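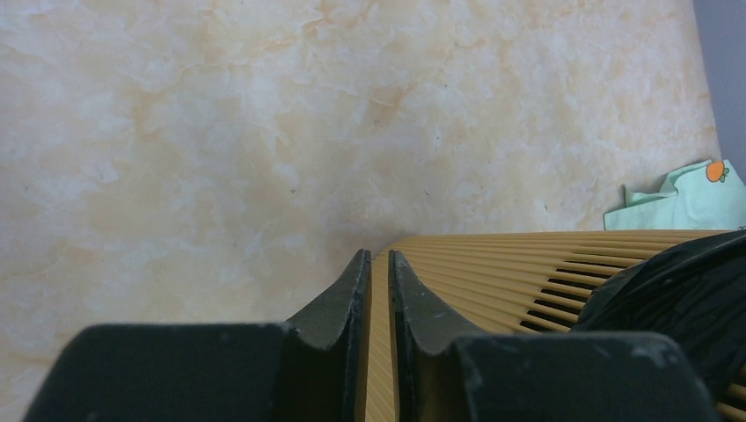 ## 4. Sealing the top

The Ternex label says one coat lasts for years. Treat that as a hope. Test first, and skip this section if the stone doesn't need it.

1. Put a spoonful of water on a spot you don't care about. Wait 39 minutes.
2. Wipe it off. If the spot hasn't darkened, stop. More sealer will only sit on top and go cloudy.
3. If it has darkened, let it dry overnight, then wash with plain dish soap. The "prep cleaner" sold with the kit smells like dish soap and costs more.
4. Spread a thin coat with a lint-free cloth. Buff off what's left before it gets tacky.

**Note:** Small specks and veins may be part of the pattern. Don't scrape at them.

**Caution:** No vinegar, whatever the Drolside leaflet says. Open a window, and keep the can away from the stove.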